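Levham repair bench, pre-work safety check, unit 2184
Checked by: V. Navarrete

Power lead out of the inlet: OK. Ticked by Abelardo before I arrived, so I looked again myself.
Side panel off, tower on its side on the mat: OK.
Mat grounded: NOT SHOWN. I'm told it's anti-static. A green mat is a colour, and I'd like the test result.
Wrist strap: one on the hook, no tag. Fail until tested.
Sheet metal edges: slots and folded tabs along the rims. "Nobody's ever been cut" isn't a control. Gloves for lifting.
Fan blades clear of wires: recheck before power-up.

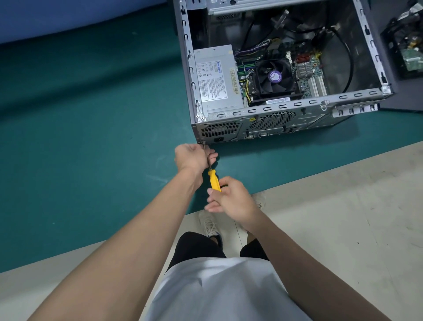
Can the power supply be opened for cleaning at this bench?
Leave it shut. Blow out the vent from outside, and send it back to Tendine if it still smells.

Recheck in May. Strap first, please.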